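Idness Employer Visit Records
README and data card

Summary

The package contains records of employer site visits made by participants in the Idness leadership course, a yearly program for people who work or own a business in the area. Each record covers one visit to one host. The records were kept on paper sheets and in a shared calendar until the course office moved them into Enum, the records tool used for registration. The files in this package were exported from Enum and cleaned by hand.

The package covers 18 course classes and over 80 host sites. It does not contain the names of participants.

Contents

visits.csv: one row per visit
hosts.csv: one row per host site
themes.csv: one row per session theme
codes.txt: lookup values for all coded columns
changes.txt: list of edits made after export

All files are UTF-8 with a header row. Fields are separated by commas. Text fields that contain a comma are in double quotes. Line breaks inside notes were replaced with a single space.

Fields in visits.csv

visit_id: Text. Unique in the file. The prefix is the class code and the rest is a running number. Gaps are left where a record was withdrawn.

class_code: Text. Joins to themes.csv. A class is one intake of participants, from the opening session to graduation.

host_id: Text. Joins to hosts.csv. Empty when the visit had no single host, as with walking tours of the downtown area.

visit_month: Text. Month only. Exact days were dropped because the paper sheets and the calendar disagreed too often to be worth reconciling.

format: Code. T is a tour, P is a panel talk, R is a round table, M is a mix. Before the move to Enum the office used free text here. Gerd Grube recoded the old entries by hand. Entries he could not place are coded U.

duration: Whole hours, rounded up. Includes lunch when lunch was held at the host site. Does not include travel.

headcount: Participants present at sign-in. Guests and course staff are left out. Late arrivals are counted only if they signed the sheet.

rating: Whole number from the lowest value to 5. Average of the feedback forms, rounded. Empty when fewer than 2 forms came back.

notes: Free text, edited to remove personal names and phone numbers.

Fields in hosts.csv

host_id: Text. Unique. A company with several sites has one host_id per site. De Graaf appears more than once for this reason, with its warehouse and its main office listed separately.

host_name: Text. The name in use at the time of the first visit. Later names are in the alias column. Mimident was visited under its present name throughout and has no alias.

sector: Code. Assigned by the course office from what the host told us on its intake form. It does not follow any official industry list and should not be joined to one without checking.

size_band: Code. S, M or L, as stated by the host. No payroll data was consulted. A host that grew between visits keeps its first band.

status: Code. A is active, C is closed, X is moved out of the area. Status was last checked before release and is not kept current.

Fields in themes.csv

class_code, session_order and theme_text. The theme is copied from the printed program for the session. Spelling errors were fixed. Capital letters were left as printed.

How the records were collected

A course leader filled in the sheet at the host site and turned it in to the office. The office entered the sheet in the calendar, and the sheet was filed by class. During the move to Enum, each sheet was entered again from paper. Where the sheet and the calendar differed, the sheet was used. Where no sheet could be found, the calendar entry was used and the visit_id ends in the letter K.

Feedback forms were anonymous and were thrown out once the average was written on the sheet. The averages cannot be recalculated.

Known problems

Ratings from different classes should not be compared directly. The wording of the feedback question changed when the form was redesigned, and the old form put the highest value on the left. Some participants in the first class to use the new form seem to have filled it in the old way. Those ratings were left as written.

Headcount is too low for February sessions. Snow delays were common and people who arrived after sign-in often went straight to the tour.

Manufacturing and shipping hosts are overrepresented. They had rooms large enough for a full class and were easier to book. Small retail hosts were usually visited on walking tours, so they appear in the notes and have no host_id. A count of hosts by sector will therefore understate retail.

Hosts that declined an invitation were never recorded. The package cannot be used to work out how willing employers were to take part.

The duration column mixes two habits. Early classes wrote the planned length from the program. Later classes wrote the real length. The class in which the change was made is marked in codes.txt.

Suggested uses

The records are suited to planning visit schedules, checking which sites have not been visited lately, and describing the course to possible sponsors. They have also been used for a short history of the program. They are not suited to ranking employers or to claims about the local economy.

Access and terms

The files may be copied and reused with credit to the Idness leadership course. Notes may be quoted. Anyone who finds personal details left in the notes should report the visit_id to the course office so that the entry can be edited and a new copy issued.

Maintenance

Demetrio Miranda maintains the files and answers questions about the fields. Gerd Grube keeps the paper sheets, which can be read at the office by appointment. Corrections are accepted from hosts and from former participants. A correction should give the visit_id or host_id, the column, the present value and the proposed value. Corrections based on memory alone are added to the notes column and do not replace a value.

New classes are added after graduation. Partial classes are not released.

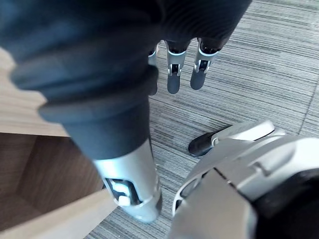

IDNESS, 08/01/2020

The current release replaces all earlier copies. The two De Graaf sites have been split, the alias column has been added to hosts.csv, and the format codes now match codes.txt. Visit numbers have not changed. Scripts that read hosts.csv by column position will need to be updated; scripts that read it by column name should run as before.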